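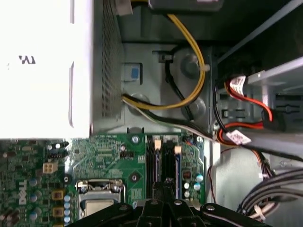

# Desktop teardown notes – power supply and cabling

This folder keeps our working notes for the old desktop computers at the Treloar repair room. The notes are written for people who open a case for the first time and want to know which part is which. I try to use simple words. If some term is wrong, please correct it.

## What is in the folder

| File | Content |
|---|---|
| `parts.csv` | 191 rows, one row for each part we took out |
| `cables.csv` | where every cable starts and where it ends |
| `order.md` | the order of work we use now |
| `words.md` | short list of part names, English and Chinese |

The rows come from 19 desktops. Two of them had no drives when they came to us, so their drive columns are empty.

## How parts are named

- `psu` – the power supply. In the Dell case at the top it is the big white box beside the green motherboard.
- `psu_vent` – the gray metal side with the small square holes.
- `cable_yellow` – the thick yellow cable which makes a wide loop and goes into the side of the power supply.
- `bundle_bw` – the black and white wires coming out lower on the same side. They run toward the drive area.
- `conn_4` – a beige connector with four pins, on the board near the DELL logo.
- `latch_blue` – the small blue tab in a light gray holder on the chassis wall.

Write the color which you see with your eyes, also when you think the maker calls it something else. For a cable tie, write in the `notes` column which cable it holds.

## Before you open a case

1. Switch off, pull out the wall cord and wait 30 minutes. This is our room rule.
2. Lay the case on its side.
3. Write the case number in `parts.csv` first.
4. Do not open the power supply itself. We always record it as one part.

## Known problems

- In the first rows, `latch_blue` is sometimes written as `tab_blue`. Both mean the same thing.
- Cable length is not measured.
- The Vukent and Vavex cases use an older version of `cables.csv`, with no column for ties. I will convert them when I have a free Sunday.

## Contact

Shengli Luo keeps the files. Please send corrections with the case number and the row number.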